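小麦アレルギーの子のパン、米粉パンが翌日カチカチになる件

投稿：もちこ母
カテゴリ：食物アレルギー・除去食 ＞ パン・お菓子
閲覧 2,211

はじめまして。5歳の息子が小麦アレルギーで、家で米粉パンを焼いてます。ホームベーカリー使用。

焼きたてはおいしいんです。ふわふわ。でも翌朝にはもうボソボソで、端っこなんか噛めないくらい。保育園に持たせる分は前の晩に焼くしかなくて、朝5時起きはもう無理……下の子もいるので。

今の配合は
・米粉 300g（スーパーの製菓用、袋に「パンにも」と書いてあるやつ）
・水 240g
・砂糖 15g
・塩 4g
・油 10g
・ドライイースト 4g

グルテン入りの「パン用米粉」は使えません。小麦完全除去なので。卵と乳は食べられます。

聞きたいのは、
水を増やせばいいのか、何か足したほうがいいのか。
あと市販の米粉パンはなんで何日もやわらかいんでしょう？ 増粘剤ってやつですか。子供に毎日食べさせるのがちょっと気になってます。

それともう一つ。除去解除の話がそろそろ出そうで、先生には次は12月の検査でと言われてます。それまでの間なんとか続けられる配合が知りたいです。よろしくお願いします。

――――――

ハルトデール台所

うちも小麦除去8年目。順番に書きます、急いでるので雑ですみません。

まず米粉パンが固くなるのはでんぷんの老化。冷めるとでんぷんが締まってくる。小麦のパンでも起きるけど、米粉だけだと余計に目立ちます。冷蔵庫がいちばんダメ。冷蔵するくらいなら冷凍。

で、配合。水240は少ないかも。ただ米粉は銘柄で吸水がぜんぜん違うので「何g」って言い切れないんですよ。同じ300gでもサラサラになる粉とモッタリする粉がある。ヨーグルトよりちょいゆるい、ホットケーキの生地くらいを目指して、10gずつ足して様子みてください。一回で30も40も増やすと真ん中が落ちます。落ちました、何回も。

足すならサイリウム（オオバコの粉）。300gに対して6gくらいから。入れすぎるとういろうになる。水も一緒に増やさないと逆に固くなるので注意。サイリウム自体でアレルギーが出る人もいるらしいので、初めてなら先に主治医に聞いて。
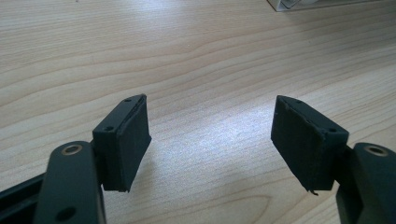 あと砂糖。15gを25gに。甘さのためじゃなくて水分を抱えてくれるから。油も15gまで増やしてOK。うちはこれで翌朝の固さがだいぶ違いました。卵食べられるなら全卵1個入れて、そのぶん水を減らす（50gくらい）。ふくらみも安定します。

保存のやり方のほうが配合より効くかも。
焼き上がったらすぐケースから出す。
網の上で粗熱とる。人肌まで。完全に冷めるまで放置しない。
切る。
1枚ずつラップ。ぴっちり。
すぐ冷凍。

朝はラップのまま600Wで30〜40秒、そのあとトースターで1分。これで焼きたてに近くなります。園に持たせるならトースターはなしで、レンジだけ。ラップごと冷まして持たせると昼までわりともちます。焼いちゃうと水分が飛んで昼には固い。

市販品がやわらかい理由は商品によるので、裏の表示みるのが早いです。HPMCって書いてあるのは植物のセルロースから作る増粘剤。ほかにキサンタンガムとか加工でんぷんとか、酵素とか、脱酸素剤いっしょに入れて包装で持たせてるのもある。どれも食品添加物として認められてるものなので、私は週に何回か普通に買ってます。毎日手作りとか倒れるし。

ただし「米粉パン」って書いてあってもグルテン入りの商品けっこうあります！ これはほんとに毎回表示みてください。パッケージ似てて一回間違えかけた。

――――――

Anitha Arumugam

インド出身、日本15年目です。日本語へんだったらごめんなさい。

わたしはパンをやめて、朝はドーサやイドゥリにしました。米とウラド豆を水につけて、ミキサー、一晩おいて発酵。小麦は入りません。イドゥリは蒸しパンみたいで、子どもも食べます。固くなっても、もう一回蒸せばもどります。

冬は発酵しにくいので、電気つけたオーブンの中（中のランプだけ、温めない）に入れてます。

豆を使うので、豆のアレルギーがある子はだめです。それからヒングという香辛料、これは小麦粉をまぜて売っているのが多いです。サンバルの粉にも入ってることがあります。友だちのBhatさんの家でそれを知らないで使っていて、あとで袋を見てびっくりしました。聞いてみてください、お店の人に。

うちの分量は米3カップ、豆1カップ。塩は発酵のあと入れてます。

――――――

通りすがり52

米粉変えたら？
製菓用って粒子の細かさバラバラだし。Katarlowの米粉が448円で安いからうちはそれ。固くはなるけど前よりマシ。
あと丸パンより食パン型のほうが乾かない気がする。気がするだけ。

――――――

もちこ母（投稿者）

みなさんありがとうございます！

とりあえず昨日の夜、砂糖25g、油15g、水250gにしてみました。サイリウムはまだ。生地が前よりなめらか。焼いてすぐ切ってラップして冷凍、朝レンジ。

ぜんぜん違いました！ 息子おかわりしました。配合より冷凍のほうが効いてる気もするけど、両方いっぺんに変えちゃったのでわからないです……

今まで袋に入れて冷蔵庫でした。一番だめなやつでしたね。

卵入りは週末やってみます。全卵だとMサイズで殻なし50gくらいですよね？

イドゥリも気になってます。豆は大豆しか試したことないので、ウラド豆は先生に聞いてからにします。ヒングのこと、全然しらなかったです。

あと表示の件、さっき棚の米粉を全部みたら1袋だけ「小麦と同じ設備で製造」って注意書きがありました。うちは先生に、注意喚起の表示は気にしなくていいと言われてるんですけど、みなさんどうしてますか。

――――――

ハルトデール台所

よかったです！ 卵はMでそのくらい。割ってから計るのが確実。

同じ設備、の表示は子によるので先生の言うとおりでいいと思います。うちは最初の頃は避けてて、今は食べてます。Hostardのミックス粉なんかも買う前に必ず裏みてます。前と同じ商品でも原材料変わってることあるので、リピートでも毎回。

サイリウム試すときは3gからでもいいかも。さっき6gって書いたけど粉の細かさで効き方ちがいます。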